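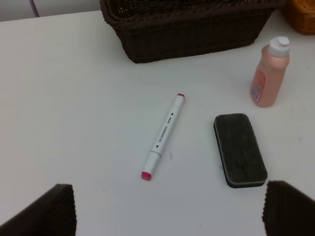 Right, morning everyone, can you hear me at the back? (Wait for a nod.)

I'm going to talk about pens. Whiteboard pens, mostly, and where they go when you need one. If you've booked a meeting room at Kallton in the last year you'll know the feeling: you stand up, you've got your big idea, you pull off the cap and you get a pale pink scratch. So you put the dead pen back on the tray and try the next one! We all do it. Hands up if you did it this week. (Pause, let them laugh.)

Last October I added up what we'd spent on pens, erasers and cleaner and it came to 1,510 pounds. I did check it again, because I thought I'd slipped a row.

So, the basket idea. It came out of a chat with the Visser office, who keep one woven basket per room on the table, with a lid if you're feeling fancy. Everything for the board lives in it: pens, eraser, a bottle of spray. At the end of the meeting it all goes back in the basket, and the dead pens go in the bin. The bin, please!

(Slow down here, I always rush this bit.)

A word on felt erasers. They fill up with dust and then they just push it about, so give yours a good bang outside now and then. Not over the carpet, I've had words about that. And store your pens lying flat, especially the double-ended ones, or one end gets all the ink.

We're trying it in two rooms first, Plalitlow and Skaver. Skaver has the awful shiny board, so if it works in there I'll be very happy.

Questions now, or grab me by the coffee. Skip the bit on flipcharts if we're past the half hour.

We use cookies to improve your visit. Accept all | Manage settings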